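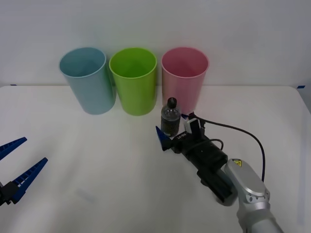

About Plernmont

Plernmont supplies, washes and tracks reusable tableware for schools, hospitals, office cafeterias and event caterers in the Rudley area. We own the stock. Customers pay a service rate per delivered piece, which covers delivery, collection, washing, inspection and replacement of worn items. Flatware, trays, plates, bowls, cups and lidded soup containers are all handled under the same contract.

The company is privately held. It has no outside investors and does not sell disposable products.

Background

Plernmont was started by two partners, Prasert Phromma and Surachet Chantharasri, who had worked together in the maintenance department of a commercial laundry. The laundry business already had a working model for shared textiles: the operator owns the linen, the customer uses it, and the wash plant sets the standard. They applied the same arrangement to tableware, starting with a leased conveyor dishwasher and a contract with a single school district.

The first plant was in a former bottling building on the east side of Rudley. The floor drains, three-phase power and water softener were already in place, and most of the early investment went into racks and a used box truck. That building is still in operation as our Rudley plant. The second plant, on Nuchit Road, was added when hospital work outgrew the space available for separate clean and soiled receiving. The company now runs both plants on a common schedule and can move work between them if one line is down for service.

We have been in continuous operation for more than 20 years.

What We Do

Service is set up in stages. A site visit comes first. We measure dock height, door widths and elevator size, count the meals served per sitting, and note where soiled ware is going to be held between use and collection. Holding space is the usual constraint. A kitchen that has room for clean carts often has no room for the same carts coming back, and the delivery schedule has to be written around that.

Par levels are set next. Par is the quantity of each item needed to keep a site running, counting what is in use, what is in transit and what is in the wash. It is calculated per item type. Bowls and small plates tend to come back slowly in office buildings, where they collect at desks, and the par for those items is set higher. Trays come back almost in full and need very little margin.

After that, deliveries begin on a trial schedule. We review the counts with the customer at the end of the first billing period and adjust. Changes after this point are usually seasonal: school accounts drop in June and return in August, and catering accounts do close to the reverse.

The Wash Process

Soiled ware arrives in closed carts and is unloaded on the soiled side of the building. Clean and soiled sides are divided by a full-height wall, and the conveyor machines pass through it. Carts go through a separate cart washer before they cross over.

Each load is scraped, pre-rinsed with recovered rinse water, racked and run through the machine. Wash temperature, final rinse temperature, conveyor speed and detergent concentration are logged continuously. If any of these goes outside its set range, the conveyor stops and the racks inside the machine are rerun. We do not release a load on the basis of an operator's estimate.

Drying takes more attention than washing. Ceramic and steel hold heat and dry largely by themselves after the final rinse. Plastics do not. They leave the machine with water still beaded on the surface, and if they are stacked in that condition the water stays between the pieces. Our plastic lines have a longer blower section and a slower exit belt than the ceramic lines, and the rinse additive is dosed differently. Nested items are held on open racks until they pass a moisture check.

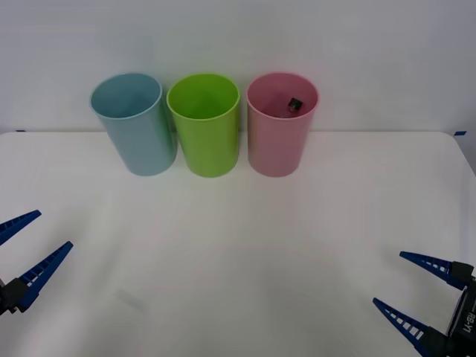
Plastic cups on a white tabletop.

Inspection is done by hand under bright, even light. Inspectors look for chips, cracks, crazing, staining, warped rims and residue. Residue sends a piece back to the start of the line. Physical damage takes it out of circulation. Staining is judged against reference pieces kept at the inspection bench, one set for each material, and the reference sets are replaced when they start to discolor themselves.

Packing is by count, in sealed carts or covered crates. Each cart carries a label showing plant, line, pack time and contents.

Materials

We keep our catalog narrow. A short list of shapes is easier to rack, inspect and replace than a long one, and a customer who runs short can be supplied from general stock the same afternoon. Current materials are vitrified china, stainless steel, melamine, polypropylene and copolyester.

A new item goes through a trial period before it enters the catalog. During the trial it is run repeatedly through the regular production line with mixed loads around it. We measure rim diameter and wall thickness at intervals, check that pieces still stack and separate cleanly, and look at how surface gloss holds up. Many items fail on stacking. A cup that nests tightly when new may lock when the wall relaxes slightly, and a locked stack costs more in labor than the cups are worth.

Color is also considered. Pale and mid-range tones show residue at inspection without making every light scratch visible. Very dark tones hide protein film, and we have stopped buying them for hospital accounts.

Retired pieces are sorted by material. Stainless steel goes to a scrap dealer. Polypropylene is ground and sold to a molder who uses it in pallets and bins. China is crushed for fill. Melamine cannot be remelted and is disposed of as general waste, a known weak point of that material, and we tell customers so when they are choosing between melamine and the alternatives.

Tracking and Records

Stock is managed in Omemine, a tracking system written in-house. It began as a spreadsheet for cart counts and was rebuilt as a database when the Nuchit Road plant opened. Omemine records every cart movement, the wash log tied to each load, retirement counts by item and the loss rate by customer site.

Customers have read access to their own records. Hospital and school accounts generally use this for health inspections, when an inspector may ask for wash temperatures for a given period. The records can be exported as a plain table. We keep wash logs for longer than the health code requires, mainly so that slow changes in machine performance can be traced back.

Loss rates are reported without penalty up to an agreed allowance. Beyond the allowance, replacement is billed at our purchase cost with no markup.

Water, Heat and Chemicals

Both plants recover heat from final rinse water and use it to preheat incoming supply. Rinse water is filtered and reused in the pre-rinse stage before it is discharged. Discharge is sampled on the schedule set by our permit, and the results are available on request.

Detergents are delivered in bulk and dosed automatically - staff do not pour concentrate by hand. Water hardness in Rudley varies over the year and is highest in late summer. Softener settings are checked against a titration test at the start of each shift.

People

Prasert Phromma manages plant operations and maintenance. His background is in steam systems and conveyor equipment, and he is responsible for machine selection, preventive maintenance and the wash standard. Requests for a plant tour go to his office.

Surachet Chantharasri manages customer accounts, routing and purchasing. He wrote the first version of Omemine and still approves changes to its reporting format.

Line leads, drivers, inspectors and maintenance technicians make up the rest of the company. Most line leads started at the racking station. New hires train on the soiled side, then the clean side, and qualify for inspection after a supervised period at the bench. We pay for food safety certification and for commercial driver licensing where a route requires it.

Service Area

Regular routes cover Rudley and the surrounding county. Sites outside the county are taken on when there is enough volume to fill a truck, or when the site lies along an existing route. Catering orders can be picked up at the Rudley plant dock. The Nuchit Road plant does not have a customer dock and cannot release orders directly.

New school accounts should contact us by March for service starting the following fall. Hospital accounts take longer to set up and have no fixed start period.

Contact

For quotes and site visits, ask for the accounts desk. For a missing or short delivery, call dispatch and have the cart label ready. Dispatch is staffed from 5 a.m. on delivery days.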